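Aug 14, 2026

Shop was quiet until four, so I got a full run on the hand-held pair. Carried over from last week: the Minja linkage on the left unit still had play at the upper pin. Pulled it, reamed the hole, pressed in a new ring. Play is gone as far as I can feel. The right unit I left alone.

Jaw travel is set by firmware at 212 steps from hard stop to hard stop. I had it at 267 before, which let the motor stall at both ends and warmed the driver for no benefit. The Plalex board reports current now, but the scale factor is wrong somewhere. I wrote down raw values and will sort out units later.

Main job for the day was the lidded container. Flat parts have been fine since the second version of the fingers. A thin flap on a clear box is harder: little to squeeze, and the plastic is slick.

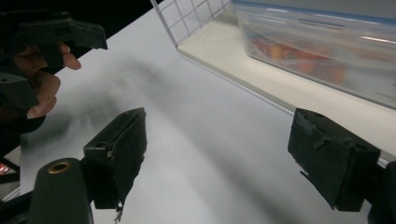
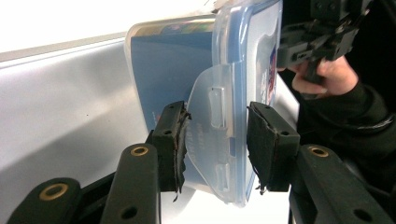 Logged 25 attempts on the latch under Steltlow, all at the same closing speed. I have not scored them yet. My impression is that approach angle matters more than grip force, but that is an impression and the log will say. Total in the log folder is now 464 files, and the naming is a mess from before I added the prefix. Rename script tomorrow.

Pads need replacing. The foam is fraying and the loose strands will get into a joint sooner or later. I have one sheet of the Henosetti foam left, the 3 mm, enough for two sets if I cut carefully. Considered silicone again - decided against it until the current scale is fixed, otherwise I am changing two things at once.

Also to do: thread locker on the finger block screws, shorter cable on the left unit, find the small hex key. I want both units on the same hardware revision by October. Bench wiped down, chargers off, home at nine.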